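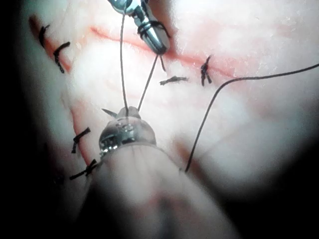 According to Liesl Marti, a suturing trainer stands or falls on how its skin takes a needle, and the Skumident is the first she has used in which a knot pulled too hard spoils the line of closure in a way the learner can see. Gebhard Plattner gave a cooler opinion in a review dated 10 March 2019, calling the pads very good and the price of replacing them hard to defend.

The Skumident is a practice kit for robot-assisted suturing, sold by Raltell of Flestside. It consists of a base tray, replaceable skin pads with incisions already made, a supply of black thread with curved needles, and a printed course book. The kit does not include a surgical robot. It is meant for teaching hospitals and training centers that already own one and need something for learners to sew.

Pads

Each pad is pale, with fine creases and a speckled surface. The incisions are tinted a pinkish red, and the color spreads a little way into the skin beside them. The standard pad carries two incisions, one nearly straight and one that curves, so that the learner must change the angle of the needle between them. A pad is rated by the maker for 30 stitches, after which the edges of the incisions begin to tear. Pads are sold in boxes of 18.

Course

The course book opens with single interrupted stitches, each tied and trimmed before the next is begun. In the usual exercise the thread is looped around the tip of one instrument while the other holds the needle, and both strands are kept taut as the knot is formed. Six stitches placed across the two incisions, with short tails, make up the first graded task. Later chapters deal with running stitches and with closing under tension, for which a stretching clamp is sold separately.

Grading is done by an instructor from a score sheet. Points are taken off for uneven spacing, for long tails and for loose thread left lying where it may catch on an instrument.

History

The pads were developed in a workshop on the Bühler, the hill district of Flestside, and were first offered to outside buyers in November 2017. The first production run was 300 kits. An early version of the tray let the pad slide when the thread was pulled sideways, and it was replaced by the present tray, which grips the pad along all four sides. Owners of the early tray may exchange it free of charge.

Reception

Reviews have generally praised the feel of the pads and the plain wording of the course book. Plattner objected that the score sheet gives no credit for speed, a point on which Marti disagreed, holding that beginners hurry enough as it is. Both found the supplied thread somewhat stiff when new.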